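Faklow kitchen set – data card

Version 2 of the card, 19 Sep 2019
Kept by Vlasta Ondrejka

What is in the set

The set has 425 episodes of a two-armed humanoid doing dish work at a sink: plates, bowls, the drying rack and the dishwasher. Every episode was driven by a person through teleoperation. There are no scripted motions in it. We use it to train the Clomirar policy, but the files do not depend on Clomirar and you can read them with any other tool.

An episode is one attempt at one task. It is stored in its own folder with the camera streams, the joint positions of both arms and hands, and a short text with the instruction that was given to the operator. All streams are resampled to 50 Hz on the same clock. Please do not use the file times for matching, they come from the copying and mean nothing.

Names of the tasks

Oma is the group for plates between the sink and the dishwasher. Kuruc is the group for bowls, where both hands are needed. The names have no deeper meaning, they come from our first folders and it was too late to change them.

Views

The head camera sees the counter, the sink and usually a part of the robot's own body. The wrist camera is much closer and shiny metal can fill a large part of it. We keep such pictures in the training split, as the policy will meet the same glare when it runs.
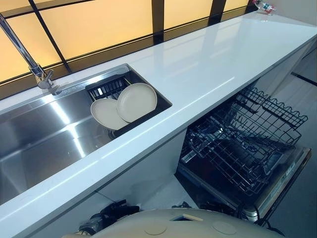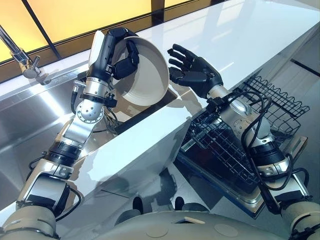
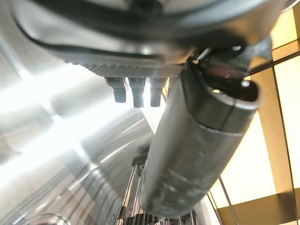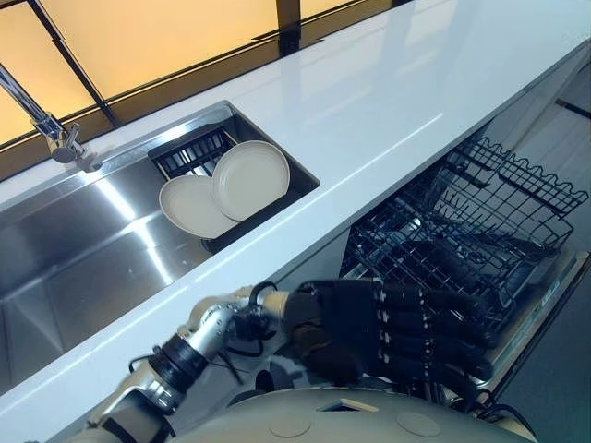
The third picture is from the wrist, the other three are from the head.

How the episodes were collected

Six operators took part. Each of them had a practice period before the recording, and the practice episodes are not included. The operator starts with both arms away from the dishes, reads the instruction, and presses the pedal. A second press ends the episode.

Between episodes a helper puts the dishes back by hand. We asked the helpers to vary the position of the plates in the rack, but in the first part of September they did it too little – the plates are nearly in the same slots every time. If you measure generalisation, take the later episodes.

Labels

Each episode has the label success, partial or fail. Partial means that the dish was moved but was not released at the right place. The labels were given by one person and checked by another. Where they did not agree, the lower label was kept.

Known problems

Reflections on the counter are strong and depth values there should not be trusted. The same is valid for the steel walls of the sink.

In a few Kuruc episodes the right hand stream has a gap at the beginning. The loader fills it with the first valid value and sets the flag "padded".

There is only one kitchen in the set. We do not expect a policy trained only on it to work in another one.

Use

Research use is free. If you find a wrong label, write the episode number and the label you would give to Vlasta Ondrejka. Corrections go to the next version and the old files stay where they are.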